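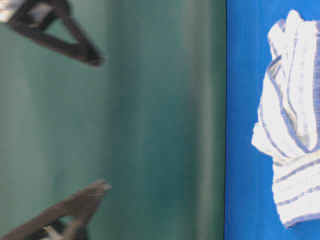
Figure 11.1 A cloth towel, white with blue stripes.

Chapter 11
Towels and Other Absorbent Fabrics

Chapter Outline
11.1 What an Absorbent Fabric Has to Do
11.2 From Fiber to Yarn
11.3 Twist
11.4 Weaves Used in Toweling
11.5 Finishing and First Washing

Key Terms
absorbency, capillary action, ground warp, hydrophilic, pile, plain weave, ply, S twist, scouring, wicking, Z twist

Introduction

Most of the fabrics studied in the earlier chapters are judged by how they look and hang. A curtain has to fall straight, and a shirt has to fit and keep its shape. Towels are judged by what they do with water. The same is true of dishcloths, diapers, mops, bath mats, and bandages. These fabrics are grouped together in the trade as absorbent goods, and they account for a large share of the cotton woven for home use.

The trade is an old one. The earliest written record in the town archive at Grusudmont that mentions toweling is an inventory from 1614, which lists linen "hand cloths" separately from table linen and bed linen and gives them a lower value per length. The clerk did not describe the weave. From the prices, local historians think they were a coarse plain weave made from the shorter flax fibers left after the better grades had been taken out. Cotton did not replace linen in the Grusudmont weaving shops until much later, and linen is still used there for drying glassware.

This chapter follows an absorbent fabric from the fiber to the finished cloth. You should already be familiar with the parts of a loom and with the terms warp and weft. If you are not, review Chapter 4 before going on.

11.1 What an Absorbent Fabric Has to Do

Drying a surface involves three separate events. First, the water has to wet the cloth. Second, it has to move away from the point of contact into the body of the fabric. Third, the fabric has to hold it there while the cloth is in use. A fabric can be good at one of these and poor at another. Polished cotton, for example, will hold a fair amount of water once it is soaked, but its surface is slow to wet.

Wetting depends mainly on the surface of the fiber. A fiber that attracts water is called hydrophilic. Cotton, linen, and rayon are hydrophilic because the cellulose they are made of has many sites where water molecules can attach. Polyester has very few such sites and takes almost no water into the fiber itself. Polyester cloth can still pick up water, but the water sits between the fibers.

The second event, movement through the cloth, is called wicking. It is driven by capillary action, the same force that pulls water up a narrow glass tube. The spaces between fibers in a yarn act as tubes. Narrow spaces pull harder than wide ones but carry less water at a time. A very tight yarn has spaces so small that flow is slow. A very loose yarn has spaces so wide that the pull is weak.

Holding capacity is mostly a question of how much fiber and how much open space the cloth contains. Mills report this indirectly by giving the weight of the fabric in grams per square meter. A heavier towel generally holds more. It also takes longer to dry on the rack and costs more to launder, and for this reason hotels often choose a middle weight. The standard bath towel woven at the Brumero mill, which will be used as a running case in this chapter, weighs 336 grams per square meter before washing.

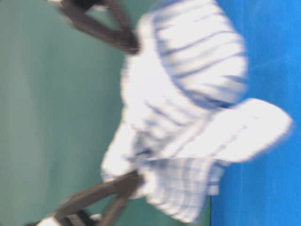

11.2 From Fiber to Yarn

Cotton arrives at the spinning mill in pressed bales. The fibers in a bale lie in every direction and are mixed with bits of leaf, seed coat, and dust. Opening machines pull the cotton apart into tufts and shake out the heavier trash. The tufts then go to the card, where wire-covered surfaces moving at different speeds comb the fibers until they are separated and lie more or less in one direction. The card delivers them as a soft rope called sliver.

For better yarns the sliver is also combed. Combing takes out the short fibers and leaves the long ones lying parallel. Short fibers removed this way are sold for padding and for cheaper yarns. Combed yarn is smoother and stronger, and it sheds less lint. Towels used on glass and on kitchen surfaces benefit from combed yarn. For bath towels the advantage is smaller, and many mills combine a combed yarn in one part of the fabric with a carded yarn in another.

Sliver is drawn out thinner in several stages. At each stage a number of slivers are fed in together and stretched, so that thick places in one fall beside thin places in another and the unevenness is averaged out. The final stage before spinning produces roving, a strand about as thick as a pencil lead with just enough twist to hold together.

Muchen Peng, a spinning supervisor at Brumero, keeps a notebook of yarn breaks by shift. Her records for one May show the effect of air moisture on the process. When the humidifiers on the east side of the spinning room were out of service, breaks on those frames rose to 104 in a single shift. On the west side, where the air was kept at its normal level, the frames were running the same roving and had 11. Dry cotton fibers carry static charge and repel one another, and the strand comes apart more easily at the point where it is thinnest.

Fiber length matters as well. A yarn has no glue in it. Each fiber overlaps its neighbors for part of its length, and the yarn holds together by friction between them. Long fibers overlap more and need less twist to reach a given strength. Since low twist makes for a softer and more open yarn, long cotton is preferred for the loops of a good bath towel.

11.3 Twist

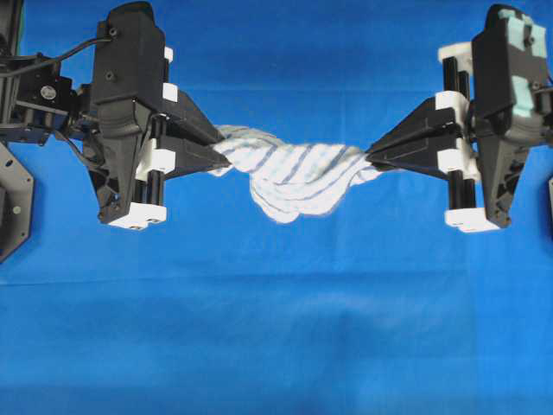
Twist is what turns a bundle of loose fibers into a yarn. When a strand is twisted, the outer fibers are forced into a spiral and press inward on the ones below. Pull on the strand and the spiral tightens, the pressure goes up, and the fibers grip one another harder. The striped towel shown with this section makes a large-scale model of the same thing: it has been twisted along its length and is held at both ends, so the cloth is drawn into a narrow shape in place of lying flat. You can repeat this with any towel at home. Hold one end still, turn the other, and note how the width shrinks with each turn and how firm the middle becomes under your fingers. After enough turns the towel also becomes shorter, and if you bring the ends together it will double back and wrap around itself. Yarn behaves in the same way, and spinners call the kinks that result snarls.

The direction of twist is named by letter. Hold a yarn upright and look at the slant of the fibers. If they slope in the same direction as the middle stroke of the letter Z, the yarn has Z twist. If they slope like the middle of the letter S, it has S twist. Most single yarns are spun with Z twist. When two or more singles are combined into a plied yarn, the ply is usually put in with the opposite twist, and the two tend to balance. A balanced yarn hangs in an open loop without snarling.

The amount of twist is given as turns per inch or turns per meter. As twist is added to a weak strand its strength rises quickly, then more slowly, and finally begins to fall. Past that point the fibers are so steeply angled that they no longer carry the load well along the length of the yarn. Crepe yarns are deliberately twisted past the peak, and their tendency to curl gives crepe fabric its pebbled surface.

In toweling, the twist is chosen according to the job each yarn has in the cloth:

Ground warp yarns run the length of the towel and carry the tension on the loom. They are usually plied or firmly twisted.

Weft yarns run across the towel and lock the other yarns in place. They have medium twist.

Pile yarns form the loops in terry cloth. They carry little tension during weaving and have low twist, which leaves them open to water.

Case Study: A Change of Pile Yarn at Brumero

Brumero sells bath towels to Fuvero, a laundry service that rents linens to inns along the coast. Fuvero asked for a softer towel at the same weight. The mill's weaving manager, Adalberto Teixeira, had a trial lot woven with a lower twist in the pile and everything else unchanged. The new towels felt softer and picked up water faster in the sink test described in Exercise 3. They also lost more lint in the first washes, and loops pulled out more often when the towels were loaded together with zippered laundry bags.

Teixeira then tried a longer cotton bought through Tian, a fiber merchant, and kept the lower twist. Lint loss went down and fewer loops pulled. The yarn cost more, and Fuvero accepted a part of the increase. The laundry also agreed to wash the towels separately from the bags.

Questions for Review

1. Name the three events involved in drying a surface with a cloth. Which of them depends mainly on the surface of the fiber?

2. Why can a polyester cloth pick up water even though the fiber takes in very little?

3. In the Brumero case, what did the longer cotton make possible that the first trial lot did not?

4. Untwist a short length of sewing thread and a short length of knitting yarn. Record the direction of the ply twist and of the singles in each.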